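In defense of the table with too much on it

I have read a lot of advice about clear surfaces. Clear the counter, clear the desk, clear the dining table, and your head will clear too. There's a whole shelf of it at my library and I've borrowed most of that shelf, because I'm exactly the kind of person it's aimed at. And after all that reading I still think the round table is the best thing in our home, mostly on account of what gets dumped on it.

You come in with your hands full, and the table is right there. Down goes the snack, down goes the drink, down goes whatever was in your coat pocket. By the evening it's wrappers, a paper cup lying on its side, a pink bottle with a cartoon cow on it, a crumpled bag of something. I used to look at that and feel my shoulders go up. Now I mostly feel like people live with me.

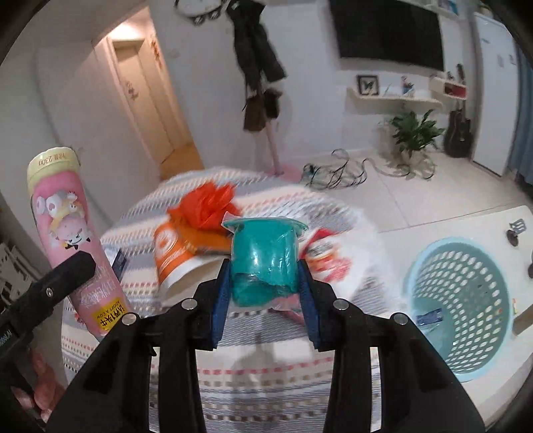 The thing I've changed my mind about is timing. I grew up in a clean-as-you-go house, and I tried for years to run one. Every cup whisked off the second it was empty, every wrapper in the trash before the chewing stopped (my own family asked me to please sit down). It made me a sort of waiter. So in July I quit, and now there's one clear-up a day, after supper, and until then the table can do what it likes.

And I love the one clear-up! I start with the trash, since it's the easy win - wrappers, dead cups, the bag with nothing in it but crumbs. Then the bottles. Then the things that have an actual home somewhere, and that's where I slow down, because a bag of clay is not trash and it isn't food either and I have never settled where clay lives. It has been in the kitchen drawer. It has been on top of the fridge. I bought a set of Lomeo bins for exactly this kind of stuff and the bins are now full of other bins.

The tablecloth stays on all day, by the way. I know there's a school of thought that says bare tables are easier to wipe, and fine, they are. But a striped woven cloth is very forgiving about crumbs, and you can take the whole thing outside and shake it, and I find that more satisfying than any sponge. Mine isn't fancy. I looked at the plain linen ones from Birero and they're beautiful, and I'd be nervous every time somebody opened a juice.

What bothers me about the clear-surface books is that they treat a table as something to look at. A bowl gets to be there if it has three lemons in it. A bowl that somebody ate out of and tipped over is a failure of character, apparently. I don't buy it. Tables are for putting things on, and a round one especially, where there's no head and no corner and everybody's junk just drifts toward the middle.
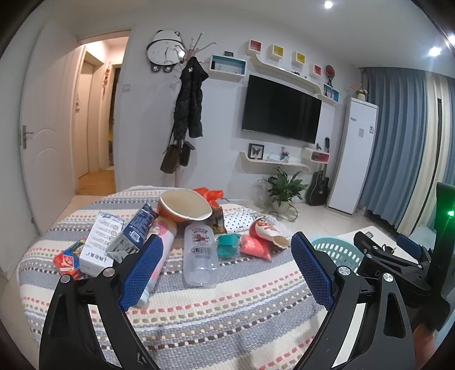

Brynhildur Thoroddsen wrote to me after I said some of this in my last column, and she wasn't having it. Her point was that one clear-up a day sounds lovely until you ask whose evening it comes out of. In her house, she wrote, everyone takes their own things when they stand up, no exceptions, and it takes 2 minutes and nobody has to be cheerful about it.

I've been chewing on that for days. She's right that it's my evening. I do like the job, but I also notice I've never offered it to anyone else, and maybe I should before I go around calling it a system. We might try her way for the bottles and cups and keep mine for the rest. The clay I'm still open to suggestions on.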